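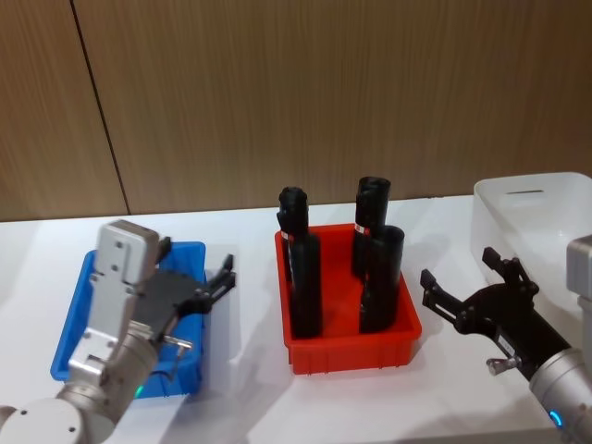

쟁반 색깔 규칙부터 다시 적어 둔다(19. 5. 27.). 빨간 쟁반은 아직 손대지 않은 것, 파란 쟁반은 확인이 끝난 것. 지난번 노트에는 거꾸로 적힌 줄이 하나 있어서 두 줄 긋고 고쳤다. 검은 원통들은 빨간 쟁반에 두 개씩 짝을 지어 앞뒤로 세우기로 했는데, 이렇게 놓으면 뒤에 있는 높은 것은 윗부분이 앞의 것 위로 나오니까 정면에서도 윗면 모양이 보인다. 왼쪽 뒤의 것은 위가 둥글고 조금 구겨져 있고, 오른쪽 뒤의 것은 위가 말린 채 열려 있다. 이 차이를 적을 칸이 기록지에 없어서 비고란에 '구겨짐', '말림/열림'으로만 쓰고 있다. 칸을 따로 만들지는 좀 더 써 보고 정할 것.

세우는 방식에서 제일 걸리는 건 라벨이다. 뒤쪽 두 개의 빨강·흰색 라벨이 앞의 원통이 가리기 시작하는 높이쯤에 걸린다. 작은 라벨이라 앞의 것이 조금만 옆으로 가도 반쯤 안 보이게 된다. 오전에는 앞줄을 아예 빼고 뒷줄만 세워 봤고, 읽기는 편했지만 쟁반을 두 번 채워야 해서 시간이 더 들었다. 점심 먹고 나서는 다시 앞뒤로 세우고, 꺼낼 때 무조건 앞줄부터 빼는 순서로 바꿨다. 앞줄이 나가고 나면 뒷줄 라벨은 저절로 읽힌다. 당분간 이 순서로 간다.

눕혀서 담는 안도 해 봤다. 쟁반 벽이 바깥으로 살짝 벌어진 모양이라 눕히면 가장자리로 굴러가서 기대고, 그러면 라벨이 어느 쪽을 볼지 매번 달라진다. 사이에 종이를 접어 끼우니 구르지는 않는데 종이 조각이 파란 쟁반까지 따라와서 그만뒀다. 세우는 쪽이 낫다.

파란 쟁반은 왼쪽에 둔다. 시작할 때 비우고 시작. 지난주에 전날 것이 남은 채로 이어서 담은 일이 있었고, 그날 기록은 어디까지가 당일 분인지 나눌 수가 없어서 통째로 뺐다. 시작 전에 파란 쟁반 바닥을 한 번 닦고 기록지 첫 줄에 '비움'이라고 쓴다. 닦는 천은 서랍 3번. 4번 서랍 천은 기름 묻은 것 전용이니까 쓰지 말 것. 오늘도 누가 섞어 놨길래 다시 갈라 놓았다.

테이블 상판

흰 상판은 그대로 쓰기로 했다. 회색 깔개를 덮자는 의견이 있었고 Kirkegaard 작업 때 쓰던 것이 창고에 남아 있기는 하다. 꺼내서 펴 보니 접힌 자국이 안 없어지고, 자국 위에 쟁반을 놓으면 한쪽이 살짝 뜬다. 무거운 책으로 하룻밤 눌러 두긴 하겠지만 큰 기대는 안 한다. 검은 물건을 다룰 때는 흰 바닥이 구분하기 쉽고, 떨어진 부스러기도 바로 보인다. 대신 손자국과 끌린 자국도 다 보인다.

자국은 먼저 마른 천, 안 되면 물 적신 천, 그래도 안 되면 Jurkano 세정제를 천에 묻혀서. 상판에 직접 뿌리면 얼룩이 동그랗게 남는다. 창가 쪽 모서리에 있는 얼룩이 그렇게 생긴 것이고, 두 번 닦았는데도 그대로다. 세정제는 반 통쯤 남았다. 6월에 주문 넣을 때 같이 넣을 것.

상판 위 그림자 얘기도 나왔다. 천장등만 켜면 그림자가 연한 회색으로 퍼지고 쟁반 안쪽까지 그럭저럭 보인다. 스탠드를 하나 더 켜면 라벨은 밝아지지만 뒷줄 아래쪽이 도리어 어두워져서 읽기가 불편했다. 스탠드는 치웠다. 콘센트가 비었으니 라벨 프린터를 그쪽으로 옮겨 꽂았고, 전선은 테이블 다리에 묶어 두었다.

벽 쪽

나뭇결 패널이 세로로 붙은 벽에는 아무것도 붙이지 않기로. 순서표를 붙여 놓고 보면 편할 것 같아서 테이프로 한 장 붙여 봤는데 저녁에 보니 떨어져 있었다. 테이프를 더 센 걸로 바꾸면 뗄 때 표면이 상할까 걱정이다. 순서표는 클립보드에 끼워서 테이블 오른쪽 고리에 걸었다. 걸어 두는 쪽이 쓰면서 보기도 좋다. 고리는 나사가 조금 헐거우니 무거운 것은 같이 걸지 말 것.

수량과 주문

검은 원통 재고 대장은 2,659에서 멈춰 있다. 4월 이후로 나간 것이 안 적혀 있어서 이 숫자는 믿지 말 것. 이번에 창고 안쪽 칸만 먼저 세었고 876개였다. 바깥쪽 칸은 상자를 못 열어 봤다. 두 칸을 다 센 다음에 대장을 고친다. 중간에 숫자를 덮어쓰면 나중에 어디서 틀렸는지 못 찾으니까 지금은 연필로 옆에만 적어 두었다.

쟁반은 Bukis에서 같은 크기로 더 받을 수 있는지 물어봐야 한다. 지금 빨간 쟁반은 앞면에 골이 져 있어서 스티커가 들뜬다. 앞이 매끈한 것이 있으면 그쪽이 낫겠고, 없으면 스티커 대신 끈 달린 꼬리표를 쓰면 된다. 색은 꼭 빨강, 파랑 그대로. 예전에 주황색이 섞여 왔을 때 빨강으로 치고 썼다가 헷갈린다는 말이 많았다. 견적은 메일로 받을 것. 전화로 들은 가격은 나중에 정산할 때 근거가 안 된다.

Taker 쪽에 보낼 상자는 아직 테이프를 안 붙였다. 안에 들어갈 목록을 한 번 더 맞춰 보고 닫는다. 완충재가 모자라서 신문지로 채웠는데 인쇄가 묻어날 수 있으니 물건에 직접 닿는 면은 흰 종이로 한 겹 감쌌다. 송장은 상자 윗면에, 목록 사본은 상자 안 맨 위에.

오늘 순서대로 해 보고 적은 것

파란 쟁반 닦기, '비움' 기재. 빨간 쟁반에 뒷줄 먼저, 앞줄 나중에 세우기. 라벨은 앞으로 향하게. 앞줄부터 꺼내서 겉면 확인하고 파란 쟁반으로. 윗면 상태는 비고란. 한 쟁반이 끝나면 기록지에 줄을 긋고 다음 쟁반.

뒷줄을 나중에 세우면 앞의 것을 팔꿈치로 건드리기 쉽다. 나도 두 번 넘어뜨렸다. 넘어진 것은 그냥 세우지 말고 겉면을 한 번 보고, 눌린 데가 있으면 비고란에 '넘어짐'이라고 쓴다. 원래 구겨져 있던 것과 나중에 눌린 것이 섞이면 비고란이 쓸모가 없어진다. 이 부분은 같이 하는 사람들도 똑같이 써 줬으면 한다. '찌그러짐', '눌림', '접힘'이 사람마다 달라서 지난 기록을 모을 때 꽤 애먹었다.

펜은 파란색 말고 검은색으로. 복사하면 파란 글씨가 흐리게 나온다. 기록지 묶음 표지에 날짜가 빠진 것이 한 권 있고, 안쪽 내용으로 봐서는 지난달 것 같은데 확실하지 않아서 비워 두었다. 아는 사람이 채워 주기 바람.

남은 일
- 바깥쪽 칸 상자 열어서 세기, 그다음 대장 수정
- Bukis에 쟁반 문의(앞면 매끈한 것 있는지)
- 기록지에 윗면 상태 칸을 넣을지 결정
- 고리 나사 조이기. 맞는 드라이버가 공구함에 없음
- 회색 깔개 눌러 둔 것 확인하고 안 펴졌으면 창고로 되돌리기

홈 작업노트 재고 주문 자료실 이전글 다음글 목록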